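Cloth napkins keep their fold lines no matter what I do

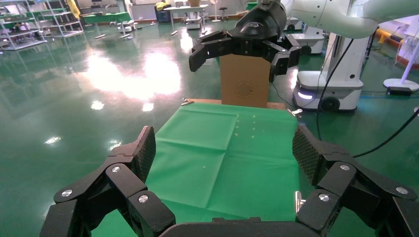
posted by flurska_annex in Laundry & Linens

I run the kitchen side of a small supper club in Climunwood and last spring I bought 400 cloth napkins and a stack of table cloths from a restaurant supply place, Canpolat. They are a cotton and polyester mix. They arrived folded into tight little bricks and they have wanted to go back to being bricks ever since.

So far I've washed them warm, washed them hot, dried them on high, dried them on low, and ironed a test batch on the cotton setting until the kitchen smelled like a school play. The creases go faint, then come back after a night in the drawer. From across the room it looks like I've laid the tables with graph paper.

I can't iron 400 of anything every week. I have a regular top loader, a dryer that holds a grudge, and one decent steam iron. Is there a way to get factory creases out for good, or do I accept them as part of the décor? Also, crumbs seem to cling to these far more than to my old ones, so if anyone knows why, I'm listening.

golla_gold_dust
14 people found this helpful

I did hotel linens for years and the first thing I'd ask is how full the dryer is. A crease gets set in a polyester blend by heat plus pressure, and an overstuffed dryer supplies both. You may have been pressing your creases back in every week and paying the power company for it.

What worked for us on new stock:

Soak the new pieces overnight in warm water with a cup of plain white vinegar. A bathtub is fine. Unfold every piece before it goes in, all the way, even though it's boring. New linens often come with a stiff finish from the mill and some of it has to go before the cloth will relax.

Wash on a normal cycle with half the detergent you'd usually use and no softener. Softener makes napkins slide off laps and stop soaking up anything, at which point you own 400 decorative squares.

Dry a half load on medium and take it out while it's still a little damp. Smooth each piece flat by hand and stack them up flat. Put something heavy on the stack, like a cutting board with a couple of big cans on it, and leave it until morning.

For the stubborn ones, iron from the back while damp, with a thin cotton dish towel between the iron and the cloth. Medium heat. The cotton setting is too hot for a blend and can leave shiny lines, and those are permanent in a way your creases can only dream of.

Then store them flat, or rolled around a cardboard tube if you have the space. If they go back in the drawer folded in the same place every time, you'll be back here in July.

The crumbs are static. Dry them less and it mostly goes away.

napkin_skeptic_707

Buy linen. Wrinkled linen looks expensive.

canning_and_planning
3 people found this helpful

Seconding the vinegar, though I'd go lighter on it if the cloth is a strong color, and try one napkin first. Mine were dark red and the sink looked like a crime scene.

I'd add that you don't have to rescue all of them. Look at what shows. On a table cloth the middle gets covered by plates, bread, elbows and somebody's phone, so I only press the part that hangs over the edge. For napkins I switched to a fold with the old crease hidden on the inside, and not one guest has ever unfolded theirs and gasped.

If you can find a used rotary press, get it. I paid 100 dollars for mine when a bed and breakfast was closing. It weighs as much as a calf and takes up half the laundry room, but it does a napkin in a few seconds. New ones were 900 when I looked, and at that price I would learn to love graph paper.

flurska_annex (original poster)

Half loads, then. I have been packing that dryer like a suitcase. First batch is in the tub now, unfolded, and there is no room left in there for anybody who was hoping to take a bath. Will report back on the static. The linen suggestion has been passed along to my bank account, which declined to comment.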